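Laundry Indoors: A Gallery From the Living Room

Most of the homes in this gallery have no yard and no dryer. The laundry gets done in the kitchen or the bathroom and then has to hang somewhere, and in winter the somewhere is usually the living room. We asked readers how they fit a rack into a room that already has a couch, a TV and a place to eat. The answers are below, grouped by the part of the job they deal with. One gallery picture follows near the end.

Picking a spot

The usual choice is between the window and the longest wall. The window gets more light, but it is also where the radiator sits in a lot of older apartments, and a full rack in front of a radiator keeps the heat out of the rest of the room. Odette Boyer moved hers to the TV wall last March and left it there. She measured the walkway first: 60 centimeters between the rack and the couch, enough to get by with a basket on one hip.

Folding racks

A rack with crossed legs folds flat and goes behind a door. Check the joints before buying one. If the clamp slips when you lean on the bar, it will slip under a load of jeans. Rubber feet are worth having on tile and don't matter much on carpet.

Hangers or straight over the bar

Shirts go on hangers, buttoned at the top. Towels and pants go straight over the bar. Ademir Lacerda hangs everything on hangers, including socks, with clothespins. He says it takes him 40 minutes a load and he doesn't mind.

Sweaters

Dry them flat on a towel. A wet wool sweater on a bar gets a ridge across the middle, and the sleeves grow.

Air

Open a window at each end of the apartment for a while in the morning, then close up. If the glass fogs in the evening, there is too much on the rack. Split the load and run the second half the next day.

Living with it

The rack ends up sharing space with whatever is already in the room. Iñaki Casado turns his sideways at night so it doesn't block the screen. Others pick a low bar and watch over the top of it. Keep sleeves and hems clear of the remotes, or you will be picking them up off the floor.
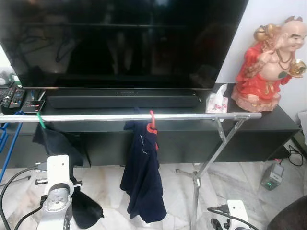

Photo and text: Yolandi Cele | Posted 25/01/2025

Two garments on the bar, in front of the long black TV cabinet. The silver bar runs across at cabinet level, with the soundbar and the television behind it. The laughing Buddha in the red robe has the right end of the cabinet, with a tissue pack next to him.

A light load like this one suits a single bar. Leave a hand's width between pieces if there is room, and turn heavier items once so the inside gets some air too.

Putting it away

Take things down as they dry and fold them on the couch, starting with the biggest pieces. Wipe the bar with a damp cloth every few weeks, more often if you dry dark clothes next to light ones. Then fold the rack and put it back behind the door.

Next gallery: hallway closets. Send one picture and a couple of lines about what you keep in yours.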